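Simulation Cell Inspection Checklist, with Reviewer Comments
Platix Manipulation Study, Olville Laboratory
Inspected by: Anselmo Sarmiento
Comments reviewed by: Angus MacKinnon
Date: 2020-12-27
Scene version: 7
Status: Passed with two open items

Purpose

This checklist must be completed before any batch of simulated trials is accepted as evidence in the Platix study. The study asks whether a grasping policy trained only in simulation can be moved to the physical cell at Pledberg without further tuning. An error in the simulated cell carries over into every trial in the batch, and the scene is therefore inspected in the same manner as the hardware.

Section A. Layout and mounting

A1. Both arms fixed to their bases; no drift at rest.
Result: Pass.
Comment: Joint positions were logged with zero command. No movement above the solver tolerance.

A2. Pedestals and foot plates in contact with the floor.
Result: Pass.
Comment: A small gap was reported in the previous version and has been closed.

A3. Table legs and tabletop included in the collision model.
Result: Pass.
Comment: The curved front edge is approximated by straight segments. Acceptable for this task. Do not reuse the model for tasks performed at the table edge.

A4. Arms cannot reach one another in the permitted joint range.
Result: Open.
Comment (Sarmiento): The limits file allows the forearms to meet at one extreme pose. The policy did not approach that pose in any logged trial.
Comment (MacKinnon): The absence of the pose from the logs is not a control. Tighten the limits before the next batch.

Section B. Gripper, block and fixture

B1. Finger closing force matches the value measured at Pledberg.
Result: Pass.

B2. Green block has the correct mass and friction settings.
Result: Pass.
Comment: Friction is varied between trials, as the protocol requires. The range was checked against the Campos measurements.

B3. No overlap between block, fingers and fixture at the start of a trial.
Result: Pass on second attempt.
Comment: On the first attempt, 12 starting poses placed the block partly inside the fixture. The solver pushed it out at high speed, and several of those trials were scored as successful lifts. The sampler now rejects such poses.
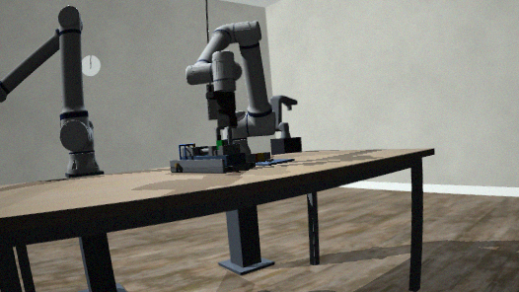 The same rejection rule must be applied to the evaluation set. Inspectors should confirm that the two sets use one sampler and should record its version in the log. Trials scored before the correction may be kept for reference but may not be counted in the reported success rate.

B4. Success is scored from block height and finger contact together.
Result: Pass.
Comment: Height alone was used in earlier batches. See the note under Section D.

Section C. Software stops

C1. Trial ends when a joint torque limit is exceeded.
Result: Pass.

C2. Trial ends when an arm touches the tabletop with any part other than the fingers.
Result: Pass.
Comment: Tested separately for each arm.

C3. Stop events are written to the log with a cause code.
Result: Open.
Comment (Sarmiento): A torque stop and a contact stop in the same time step are recorded under one code.
Comment (MacKinnon): Both codes are needed. The physical cell reports them separately, and the comparison between cells depends on it.

Section D. Records and reported result

D1. Random seeds stored for every trial.
Result: Pass.

D2. Number of trials agrees with the protocol.
Result: Pass.
Comment: The protocol calls for 1000 evaluation trials. The folder holds 1785 entries, the remainder being training checks that are marked as such. They should be moved to a separate folder.

D3. Reported success rate can be reproduced from the stored logs.
Result: Pass.
Comment: The rate was recomputed from the raw logs on a second machine and agreed with the draft report. The rate under the former height-only rule was higher, and the draft must state which rule was used wherever a figure is given.

Actions

A4: Revise joint limits. Sarmiento.
C3: Separate the stop codes. Sarmiento.
D2: Move training checks. MacKinnon.

Transfer to the physical cell at Pledberg is not authorized until A4 and C3 are closed and this checklist has been signed again by both parties.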